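3. Entrance storage and shoe-changing habits in small flats

3.1 Background

The removal of outdoor shoes at the door is common practice in many households, but the space given over to it in small flats is seldom planned. Building guidance tends to treat the entrance as a passage, with a required clear width and no stated provision for storage. The result is that footwear is kept wherever the resident can find room for it, usually on the floor beside the door and often within the swing of the door itself. Earlier work on hallway clutter has dealt mainly with escape routes. Less has been written on what residents do with the second pair, meaning the slippers or indoor shoes that replace the outdoor pair and must be kept within reach of the same spot.

The present section reports on the storage of indoor footwear in 40 rented flats on the Skikumton estate. The flats were built to two plans, referred to here as Ekeo and Wetach after the names of the blocks in which they are found. In the Ekeo plan the front door opens on to a short hall with a recess on one side. In the Wetach plan the door opens directly into the living room and there is no hall. All of the flats have carpet or hard flooring laid up to the threshold, and none has a built-in cupboard at the entrance.

3.2 Method

Each flat was visited once in October. Residents were asked not to tidy before the visit, and were asked at the end of it whether they had done so. A floor plan of the entrance zone, defined as the area within two metres of the door, was drawn by hand and the position of each storage item was marked on it. Items were classed as open racks, closed cabinets, benches with storage, boxes or loose floor storage. Where a rack was present, the height of each shelf above the finished floor was measured at the front edge.

Interviews lasted 30 minutes and followed a fixed schedule. Residents were asked to change from outdoor to indoor footwear as they would on coming home, and the order of actions was noted by the visiting researcher. Coding of these notes was carried out by Tonantzin Bermúdez and checked by a second coder who had not taken part in the visits. Differences were settled by discussion. The coding scheme was adapted from the one set out by Rowbotham for coat storage, with the categories for hanging removed and a new category added for items left in pairs with the toes facing away from the wall.

3.3 Open racks and shelf use

Open racks were the most frequent form of storage in both plans. They were preferred for their low cost and shallow depth, and because damp shoes could be left on them to dry. Most were of simple build, with flat boards or bars held between upright frames. Residents spoke of the top shelf as a surface for other things, chiefly keys, post and bags, and several had given up using it for shoes at all. Indoor footwear was more often kept on the shelf directly below, where it could be reached without bending fully.

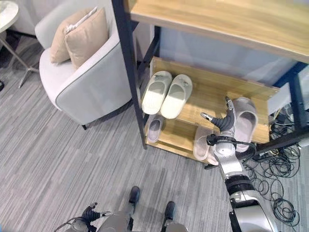
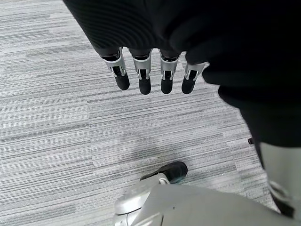
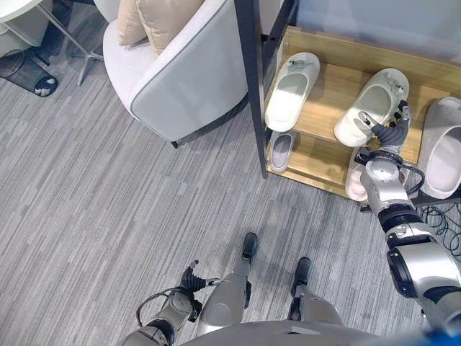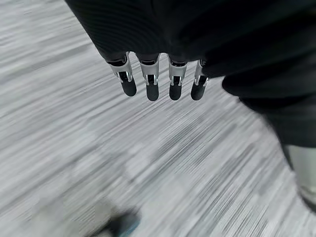 Figure 4. Slippers on an open rack with wooden shelves and a black metal frame (first and third panels); grey carpet (all panels).

The division between shelves was more settled than had been expected. In 15 of the flats, residents could name a fixed shelf for each member of the household, and in these flats the slippers were returned to the same place even when a nearer space was free. Where no such rule was held, the order of the shelves followed the order of use: the pair worn that day was placed at the front or on the highest free shelf, and pairs for guests moved down and back over time. Guest slippers on the lowest shelf were described by more than one resident as hard to see and were sometimes forgotten altogether.

Shelf spacing had a clear effect on which shoes were stored flat. Boots were laid on their sides or moved to the floor in every flat where the gap between shelves was fixed. Slippers, being low, fitted every rack that was measured, and their placing was governed by reach alone. Heeled indoor shoes were rare and are left out of the analysis.

3.4 Differences between the two plans

In the Ekeo flats the recess took the rack in most cases, and the resident stood in the hall to change. The recess is narrow, and racks that were wider than it were turned to stand along the facing wall, which cut the clear width of the hall. In the Wetach flats the rack stood in the living room, usually behind the line of the open door. Residents of these flats were more likely to mention the look of the rack and more likely to have chosen one that matched other furniture. They were also more likely to own a closed cabinet, although two had taken the doors off.

The point at which outdoor shoes were removed also varied. Ekeo residents stepped out of their shoes on the mat and then crossed to the rack in socks. Wetach residents tended to carry the slippers from the rack to the mat before removing their shoes – an extra movement that was explained as a way of keeping the carpet clean. Older residents in both plans asked for somewhere to sit, and a chair had been brought into the entrance zone for this purpose in several flats.

3.5 Limits

The visits were made in a single month, and wet weather may have raised the number of shoes left near the door. The request to change footwear in front of a researcher is likely to have produced a neater sequence than would be seen on an ordinary evening. Households with children under five were few, and the results for shared shelves should be read with this in mind. Shelf heights were taken on carpet in some flats and on hard flooring in others, and no correction was made for the thickness of the pile.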